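Zandico Issues Revised Load Guide for Office Power Strips

Zandico has released the second edition of its load guide for power strips used in offices and shared workrooms. The guide replaces the November edition and applies to all sites served under the Mugo maintenance plan.

The revision draws on inspection records for 3,716 strips at 125 sites. Of these, 2,551 were connected directly to a wall outlet. The remainder were fed through an extension cord or a second strip, an arrangement the guide does not permit. 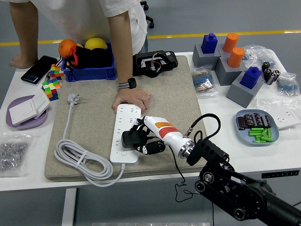

A multi-socket power strip with its cable coiled and banded.

Section 4 sets a limit on total connected load and lists typical values for 32 types of office equipment. Heaters and kettles are excluded from strip use. Cables are to be fully uncoiled before a load is applied.

"The first edition gave limits in amps only," said Pendo Were, technical editor of the guide. "Values are now given in watts as well, to match equipment labels."

The guide is available to plan members on request from the Zandico technical desk.

Media contact: Shih-chieh Ng, Zandico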